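Chapter 7
Notice and Dismissal

7.1 Why notice matters

Most contracts of employment can be ended by either side, provided the right warning is given. Disputes tend to begin with a simple question: how long was the notice, and when did it start to run? This chapter looks at notice first, then at dismissal without notice, and leaves redundancy to Chapter 8.

Consider the case of Clodagh Coughlan, a stock clerk at Endholm, a furniture supplier with a depot in Bovthorpe. Her written contract gave her two weeks' notice. In May her manager, Rónán Quinlan, told her in a corridor that she "should probably start looking elsewhere". He wrote nothing down. A month later her wages stopped, and she claimed 2,339 in unpaid notice and holiday pay.

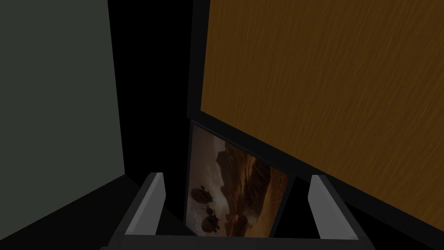
Endholm argued that the talk in the corridor was notice, and that it had run out before the last payday. Coughlan said she had taken it as a remark about her prospects. The hearing turned on the words used. Notice must tell the worker that the job will end, and it must give a date or a way of working one out. A warning that the job may end at some point does neither. She won on notice but lost part of her claim for holiday pay, as she had already taken several of the days.

The size of the employer made no difference. Endholm had 124 staff at the time. Its parent company, Hennessy, had more than 2,000, and its own handbook said that notice should always be given in writing. Quinlan had never been sent a copy.

7.2 Terms used in this chapter

Notice period: the time between the giving of notice and the end of the contract.

Pay in lieu: money paid in place of notice that is not worked.

Summary dismissal: dismissal without notice, usually for serious misconduct.

Section 7.3 sets out how a notice period is worked out where the contract is silent. Students should read it alongside the Suneck contract in Appendix B, paying particular attention to clauses 4 and 9.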